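Section 4: Joining Your Cabinet to the Memis Mesh

By now the Skjelbred edge cabinet should be bolted to something that won't move, powered, and humming. If it is rattling, go back to Section 3 and find the washer you had left over.

This section covers registering the cabinet, assigning its uplink and running the first failover test. Have your site key at hand. It is printed on the card taped inside the front door, where it can be read by anyone with a screwdriver, so take the card with you when you leave.
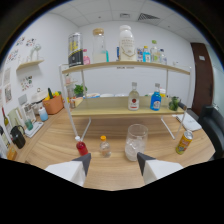 Page 94

Before you begin

You will need a laptop with a wired network port, the short gray patch cable from the accessory bag, and the name of your home exchange. Most sites in the eastern region use Helerville. If your order sheet gives a different exchange, believe the order sheet.

4.1 Registering the cabinet

1. Connect the laptop to the port marked SERVICE. The port beside it looks identical and does nothing until Section 6.

2. Open a browser and go to the address on the site card. You will get a certificate warning the first time. Check that the fingerprint matches the one on the card, then continue.

3. Log in with the site key and choose a new password. The minimum length is long, and the form will reject the name of your company with a number after it. We have seen your passwords.

4. Under Site, select Join Mesh and enter your home exchange.

5. Wait for the status light to go from amber to green. The cabinet restarts twice while this happens and the fans run at full speed both times. Do not pull the power.

Note: If the light is still amber after the second restart, the exchange has not approved your site. Call the operations desk and ask for provisioning. Pressing Join Mesh again puts you at the back of the queue.
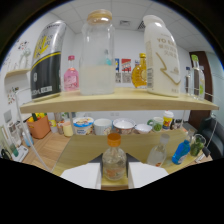 Fig. 4-2. Two-tier shelf, upper board.

4.2 Assigning the uplinks

Every cabinet ships with 2 uplink ports, A and B. They should go to different carriers, entering the building by different routes. Two fibers in the same duct are one fiber as far as a backhoe is concerned.

1. Plug the primary carrier into A and the backup into B.

2. In the Zernodico console, open Links and press Detect.

3. Set the commit rate for each link to the figure in your carrier contract. The console accepts any number you type, including hopeful ones, and will shape traffic to match.

4. Set the management port to 1729 and save. Your firewall must allow this port outbound on both links.

Caution: Never look into the end of a fiber or an open optical port. The light is invisible and your eye will not warn you.

4.3 Running the first failover test

Run this test before you put customers on the cabinet. Early evening is traditional. Early evening is also when everyone is streaming something, so try 5 a.m. if your neighbors share the exchange.

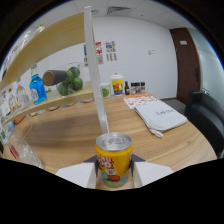 1. Start a continuous ping from the laptop to the Helerville test host, or to the host for your own exchange.

2. Unplug uplink A. Traffic should move to B within 200 milliseconds, and you may lose a packet or two.

3. Leave A unplugged until the console shows B as Active. The page refreshes at its own pace, and clicking does not help it.

4. Plug A back in. The cabinet stays on B until A has been stable for the full hold period, so don't worry if nothing seems to change.

5. Repeat the test with uplink B, then save the log.

Note: If both links drop when you unplug only one, they are almost certainly sharing equipment somewhere upstream. Send the log to both carriers. Each will explain that it is the other one's fault.

4.4 Signing off

Email the saved log to the operations desk with your site name in the subject line. Acceptance logs are reviewed by Ataberk Şimşekoğlu, who will reply with either a service number or a question. Answer the question before moving on to Section 5, as the storage pool cannot be created without a service number.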